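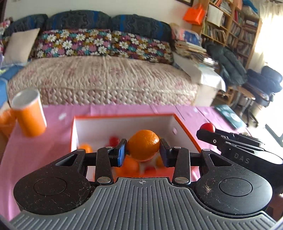 Prasto is a side-by-side trial of fingertip pads and jaw settings for hand-held parallel grippers, run by Tesum on ordinary tabletops with ordinary objects. These are the questions we get most often, with answers current to the December revision of the protocol. The default pads are the blue ones, and a default grasp is one pad on each side of an orange, lifted over the box. The figures below refer to the first round unless the answer says otherwise.

What is being compared?

Two pad compounds, soft and firm, in the same outer shape. Linkage, housing and operator stay the same within a block. We are not comparing manufacturers.

How large was the first round?

2000 attempts were recorded. 1449 were kept for the pad comparison. Most of the rest were dropped for timing drift between the jaw encoder and the camera, and a smaller number because the operator regrasped in mid-lift. Regrasps are logged in their own file and can be had on request.

Why fruit and balls?

They are round, cheap and close to each other in color, but they differ in surface and stiffness. A mandarin gives under the pads and a hard ball does not. If a pad setting works on only one of the two, the difference shows up early in the block. Fruit is replaced when the peel splits.

Is the layout of the box controlled?

No. The box stays on the table, and the operator fills it by hand before each block. Some pieces end up against a wall or behind another piece, where one finger has little room to get in. Those grasps are kept and tagged "wall" or "occluded" by the reviewer. A loose piece on the cloth in front of the box is tagged "open". 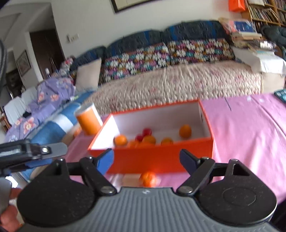
Does the table covering affect the results?

It affects pickups from the table and has little effect on pickups from the box. A cloth bunches when a finger drags on it. Shivam Mishra repeated one block on bare board and found fewer aborted closes on the small balls, with no change on the mandarins. The covering is noted in the block header.

Can two grippers be used at once?

Yes, from protocol revision 2 onward. Each unit writes its own stream, and the Yuen controller stamps both from one clock.

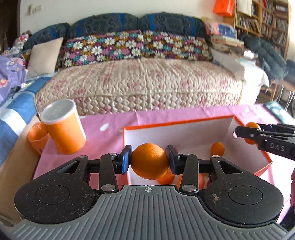

Start both streams before either unit leaves the table. If one is started late, the merge script will pad the gap with null frames, and the block has to be trimmed by hand. Handovers from one unit to the other count as two grasps, logged under the unit that closes.

What jaw opening should I start from?

Fully open for anything larger than a mandarin. For the small balls, use 56 mm – a wider opening catches neighboring pieces when they sit side by side. 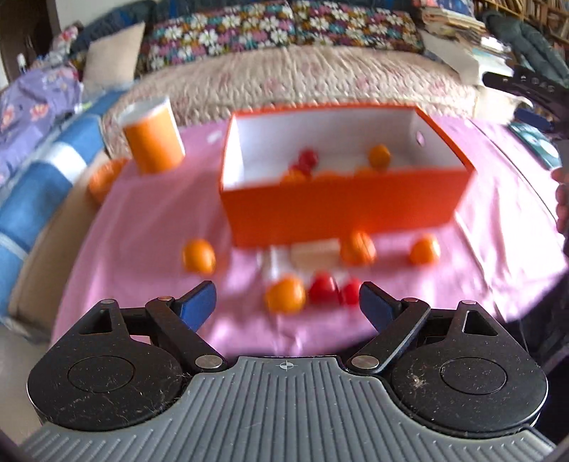 Approach with the pads level and close at constant speed. Do not squeeze past first contact on soft fruit. The encoder will register contact before it is obvious to the hand, and the extra travel is what splits peel.

How often are the pads changed?

Every 90 grasps for the soft compound. The firm one lasts through a full block. Wipe both with a damp cloth between objects and let them dry before restarting.

Does lint on the housings matter?

Not for grasping. Clean the camera window before every block.

Which software reads the logs?

Steleo, version 3 or later. Older versions open the files but ignore the second stream.

Who do I contact?

Chun-yin Lu for hardware and replacement pads. Sum-yee Man for log formats and access to the regrasp file.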